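Data check before release: clinic comparison tables

Checked Saturday, August 18, 2018, against the July extract. Each item is marked OK, Fix, or Open, with comments underneath. Items marked Fix have to be closed before the tables go to Maluleke for layout. Open items can go forward with a note.

Part A. Source files

1. Every site has sent a file for the full month. OK
All 31 days are present for each site. Trestum sent its file twice. The second copy has the corrected discharge codes and is the one we used. The first has been moved out of the working folder.

2. Row counts match the cover sheet. OK
Jerkex was short on the first try. The import had dropped records with a blank middle field. Run again with the blank allowed, it matches.

3. No patient appears twice in the same month. Fix
Transfers between sites are being counted at both ends. That makes the totals too high, and it also gives the sending site a "recovered" outcome it did not earn. Keep the receiving site's record and flag the other one. The rule is on page 2 of the procedure but the script does not apply it yet.

4. Dates are in one format. OK
Ditell still writes day first. The import handles it now. Spot-checked on dates where the day is above 12 and on dates where it is not, as the second kind is where a swap would go unseen.

Part B. Groups and categories

5. Severity group is filled in for every record. Open
There are 6 records with no group, all from Trestum. They were left out of the split tables and kept in the overall table, so the two will not add up. Put a line under the table that says so. Do not guess the group from length of stay. It was done that way last year and it moved the result.

6. Group definitions are the same at every site. Fix
Jerkex calls a patient "severe" on the admission score. The other sites use the highest score during the stay. A patient who gets worse after admission is then mild at one place and severe at another. Ask Jerkex for the highest score. If they can't supply it, leave them out of the split table and say why.

7. No group is too small to report. Open
The severe group at Ditell has about 6 patients. One outcome either way changes the rate by a large amount. Show the counts and leave the percent cell blank. 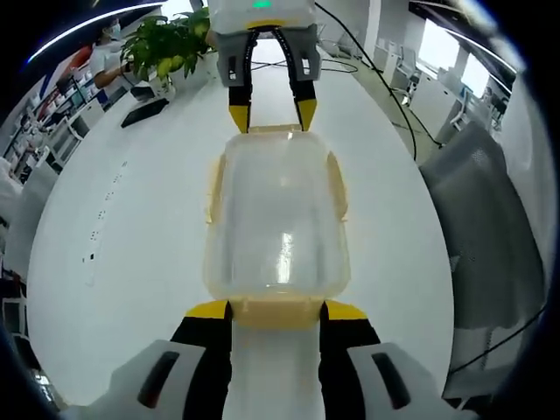

8. Age bands do not overlap. OK
The old bands had 65 in both of the top two. Corrected in the template — check again if anyone goes back to an older copy.

Part C. Rates and comparisons

9. Every percent has its numerator and denominator beside it. Fix
The overall table is fine. The split tables show percents only. Readers need the counts to see how much each group weighs in the total.

10. Overall rates were recomputed from the counts. OK
An earlier draft averaged the group percents, which treats a small group the same as a large one. The current draft adds the deaths, adds the patients, and divides.

11. The direction of the comparison was checked inside each group. Fix
Taken all together, Trestum looks worse than Ditell. Within the mild group it looks better, and within the severe group it looks slightly better too, though that one rests on the small count in item 7. Trestum takes in a much larger share of severe patients, and this is enough to turn the overall figure around. Both views must be printed on the same page. Do not print the overall comparison alone, and take the ranking column out.

12. Wording does not claim a cause. Fix
Two sentences in the summary say that one site "leads to" better survival. Change both to say the rate was higher or lower. These are records of patients who were sent where they were sent, and we can't say how they would have done elsewhere.

13. Rounding is the same throughout. OK
Two decimal places in the tables, one in the text. Rounding is done last.

Part D. Charts

14. Bars start at zero. OK
Checked on screen and on paper.

15. Both charts use the same scale. Fix
The mild chart tops out much lower than the severe one, so the mild bars look just as tall. Use one scale, or put the two side by side with the scale written on each.

16. Colors can be told apart in black and white. Open
Passable on the office printer. The two middle shades are close. Direct labels on the bars would take care of it if there is room.

Still to do

Items 3, 6, 9, 11, 12 and 15 need fixing. Start with item 3, as it changes the counts and everything in Part C has to be run again afterward. Items 9 and 11 can be done in the same pass.

Items 5, 7 and 16 go forward with notes. The note for item 5 has been written and is in the table file. The other two have not.

Save the rerun under a new name and keep the current version until the checks in Part C have been repeated on the new one.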